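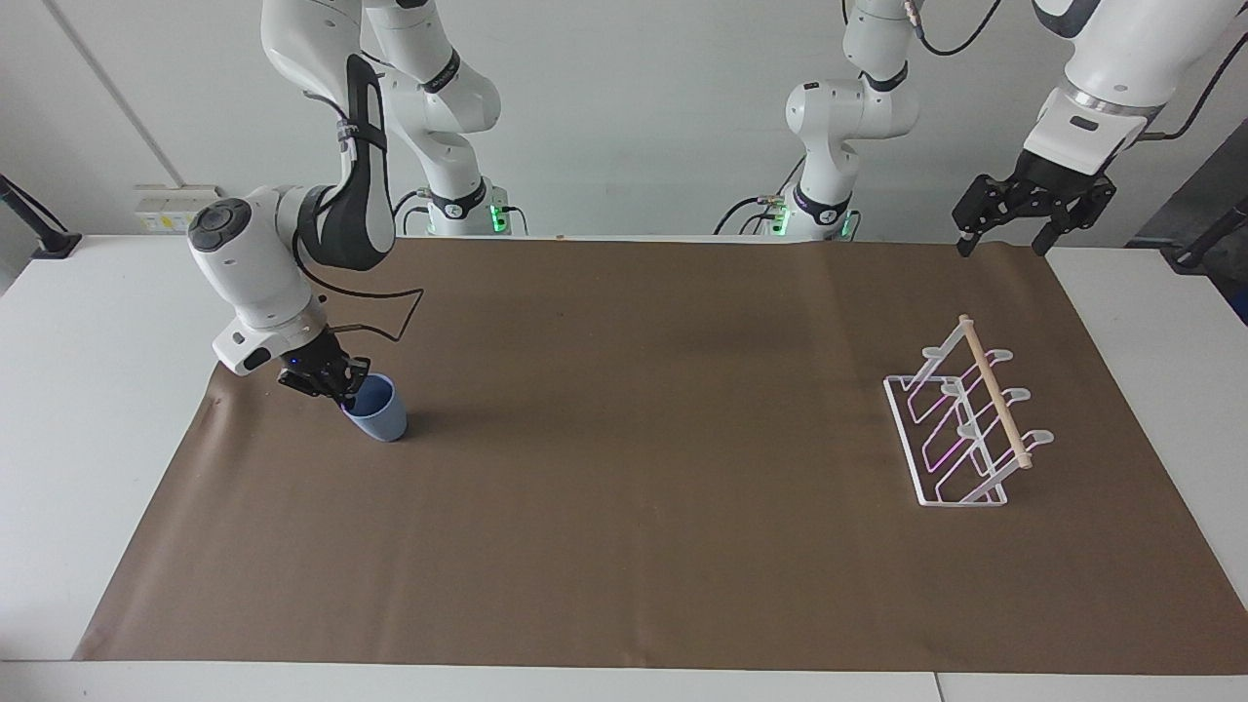

赫克比（Herkby），2021年5月1日

主题：杯子上架任务，示范数据到底要采多少、怎么采

楼主 Nhàn Âu
我们组在做双臂遥操作采集，任务是把塑料杯挂到架子的木棒上。目前录了821条，训出来的策略抓杯子还行，交接之后就不稳。杯子是斜着被夹住杯沿的，每次角度都不一样。想问两件事：一是这种需要换手的任务，大家一般录多少条才开始训；二是起始位置要不要固定。我现在是让操作员随便放，只要在牛皮纸垫上就行。

2楼 dinh_la
821条不算少了。先看看是不是几个操作员的习惯差太多。我们以前做Hasmont那批数据，一个人喜欢夹杯沿，另一个人喜欢夹杯底，混在一起训，模型两头都学不像。后来按人拆开训了一遍，问题一下就看出来了。

3楼 Marloes Dijkstra
不同意楼上按人拆开的做法。拆开以后每份数据更少，结论不可靠。应该在采集说明里写死夹哪里，不合规的直接作废重录。
起始位置我建议不要固定，但要有计划地变，比如把垫子划成格子轮着放。“随便放”的结果通常是人总往顺手的地方放，远处那几块根本没有样本。

4楼 Nhàn Âu
回3楼：确实，我把起始位置画出来看了，大部分挤在左臂和右臂各自正前方，中间一块很稀。
回2楼：操作员只有我和Tươi两个人。换了个夹法，夹窄的那头，杯口朝着另一只手，贴一张头部视角的。
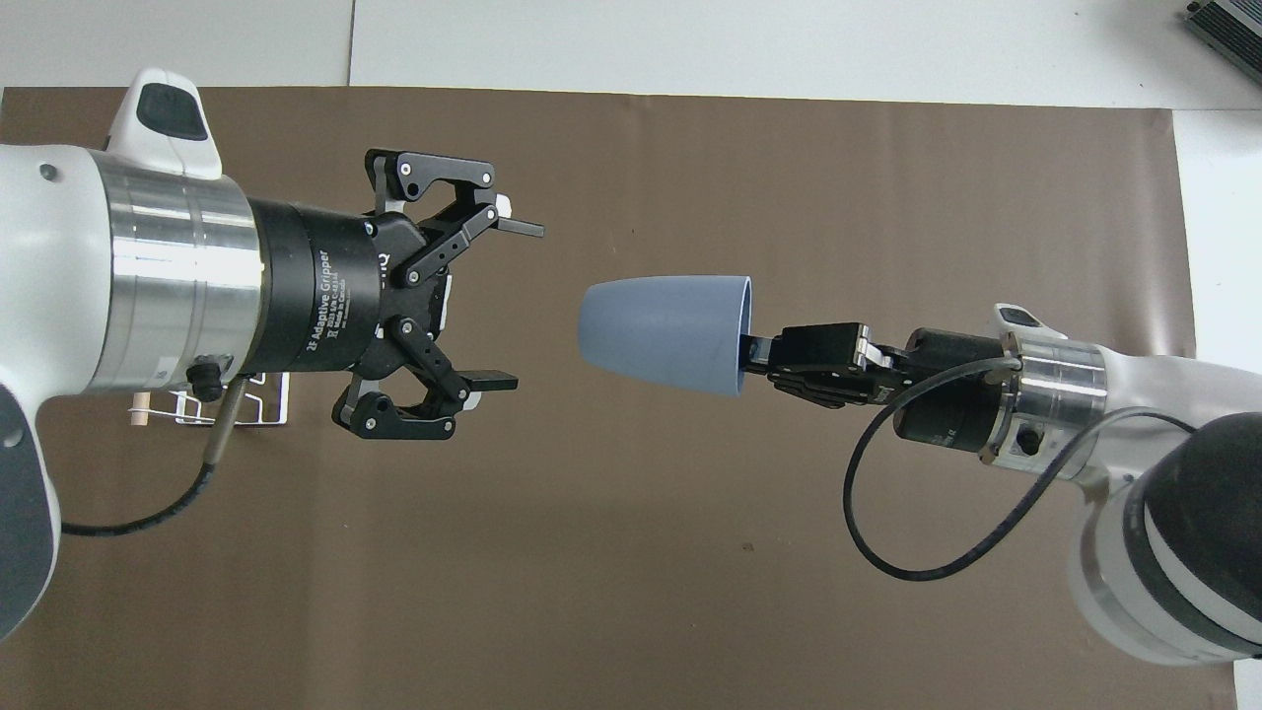

图：右手夹住杯子窄端，左手夹爪张开，Nhàn Âu 上传

5楼 Tươi Hứa
我就是另外那个操作员。补充一下，夹窄端对遥操作的人来说更累，手腕要转很多，录一条的时间明显变长。我一上午录下来比夹杯沿少了一大截。如果只是为了让模型好学，这个代价要算进去。

6楼 dinh_la
时间长不一定是坏事，但中间停顿多就麻烦了。操作员一犹豫，那几秒的动作几乎是零，模型学会的就是停在那儿不动。你们有没有把静止段剪掉？

7楼 Tươi Hứa
没剪。采集软件用的是Plitex，导出的时候有个选项可以去静止段，之前怕把换手那一下也剪没了，就一直关着。

8楼 Marloes Dijkstra
换手时两边夹爪的开合是有变化的，按关节速度和夹爪状态两个条件一起判断就不会误剪。只看关节速度肯定会剪错。

9楼 naomi_n
插一句线的问题。一楼图里腕部那根黑线在垫子上折了一个弯，离杯子很近。我们在Schnyder那边吃过亏，线在画面里的位置和杯子位置是相关的，换一台机器线走得不一样，成功率就掉。建议把线固定到臂上再录。

10楼 dinh_la
线我觉得影响没那么大，多录点不同走线的反而有好处。全绑死了，部署的时候松一根就又不认识了。

11楼 naomi_n
前提是你真的会去录不同走线。大多数组是整批数据一个样。

12楼 Nhàn Âu
谢谢各位。打算这么改：夹法统一成窄端，垫子分格轮换，静止段按8楼说的两个条件剪，线先绑一半录一半。旧的数据不删，单独留着做对比。目标是6月之前新录800条，录完训一版，结果回来贴。

13楼 Marloes Dijkstra
别等800条录完再训，录到一半先训一版看看趋势。另外失败的那些条也标上失败原因，以后用得着。

14楼 Tươi Hứa
失败原因用下拉菜单选行吗？每条手打我真的打不过来。

15楼 Marloes Dijkstra
行，选项别超过五个。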